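邻里互助问答 > 选举与投票

搬家以后户籍没动，市议会选举还能在新住处投票吗？

发帖：Marta Zakharchenko
发布日期：05/08/2024

我去年从Jokow搬到Prillport，房子是租的，合同签了两年，但一直没去改登记地址。九月份市议会要改选，我想在Prillport投票，毕竟现在坐的公交、交的垃圾费都归这边管。昨天打电话到区公所，接电话的人让我填206号表，又说可能要房东签字。可是网站上写的是402号表，没有提房东。两张表我都下载了，看不出差别在哪里。

另外，候选人的竞选纲领在哪里能看到全文？我收到的传单只有几句口号，什么“让城市动起来”，关于公交线路和房租一个字都没有。传单上唯一具体一点的是说要给职业学校的实训室拨款，学校网站上倒是有一页介绍。
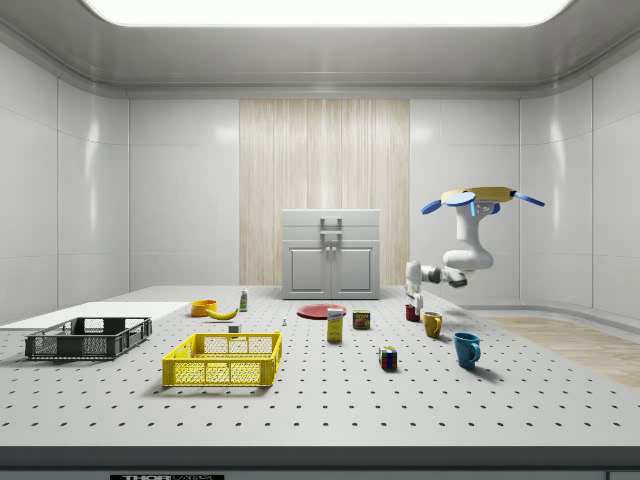 模拟画面，白色机械臂与红色小杯

拨多少钱、从哪一项里出，那一页也没写。我不是反对给学校花钱，就是想知道投票之前能看到什么正式的材料。

先谢谢各位。

Ihor Yurchenko

两张表用途不一样。206号表是变更登记地址，交上去以后你就从Jokow的选民名册转到Prillport的名册，以后的选举都按新地址算。402号表是临时异地投票，只管这一次，而且只适用于全市或更高一级的选举，投不了别的城市的市议会。你想选Prillport的议员，只能填206号。

房东签字的问题：如果租房合同上有你的名字、地址和起止日期，交合同复印件就行，不需要房东另外签字。合同是口头的，或者你是从二房东手里租的，才要房东写一份居住声明。电话里的人大概没问你有没有书面合同。

期限是投票日前20天，以窗口收到为准，不看邮戳。我建议你亲自去一趟，带身份证件原件。窗口会给一张回执，上面有编号，一定要留着。过一周左右在网上查名册，如果还没有你的名字，拿回执去选举办公室，他们当场可以补。

还有，改了登记地址以后，Jokow那边的名册会自动删除，不用再跑一趟。但是如果你在Jokow签过什么居民联名提案，签名会作废，因为核查时按新名册算。

Sorin Lazarević

我觉得地方选举投不投差别不大，上次我们那个选区的投票率才40%，选上来的还是那几个人。公交改线的事说了两届了，现在还是老样子。表格能不填就不填吧。

Ustyna Sydorenko

楼上说差别不大，我不太同意，投票率低的时候小选区反而几十票就能定结果。不过这不是楼主问的，我说说纲领的事。

每个候选人登记时都要向选举办公室交一份书面纲领，这份是公开的，办公室一楼的阅览架上有纸质版，可以复印。网上也有，但藏得比较深：先进“候选人名单”，点名字，再点“附件”。有些人交了十几页，有些人只有半页，跟传单上的字一模一样。

看的时候建议先找预算那一部分。凡是只写“加大投入”而没有写科目的，基本上可以当没写。职业学校那笔钱我查过，在Yatsenko的纲领附件里，归在“设备更新”下面，和图书馆换书架的钱放在一起，没有单列。附件里的文字说明很少。
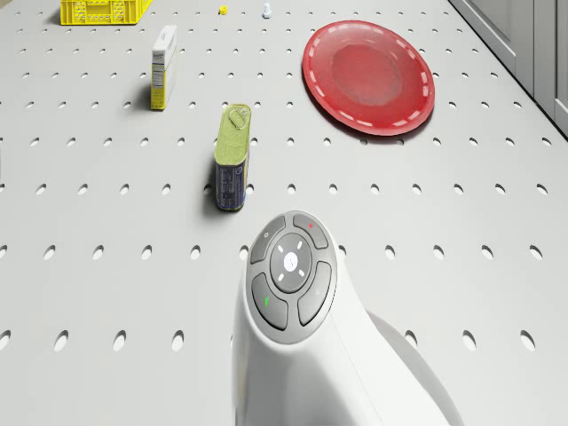 Su-bin Hyun觉得这笔钱应该先在议会的教育预算听证上讨论，再写进竞选材料，不然选民根本没办法判断多还是少。这个意见我同意一半。听证一般排在选举之后，等到那时候票都投完了。现实一点的办法是去参加选区见面会，当面问。Prillport的见面会由Skidum社区中心承办，时间贴在中心门口，网站更新得慢，最好直接打电话。提问要事先写条子交给主持人，问题写得越短越容易被念到。

公交线路的问题也可以在那里问，上一场有人问过，候选人的回答记在会议纪要里，中心前台可以借阅。

Marta Zakharchenko

谢谢，我有书面合同，明天就去交206号表。再问一句，合同上我的名字少写了一个字母，会不会有影响？

Ihor Yurchenko

最好让房东在旁边改过来并签个名。来不及的话带上最近的水电费账单，地址和名字对得上，窗口一般会收。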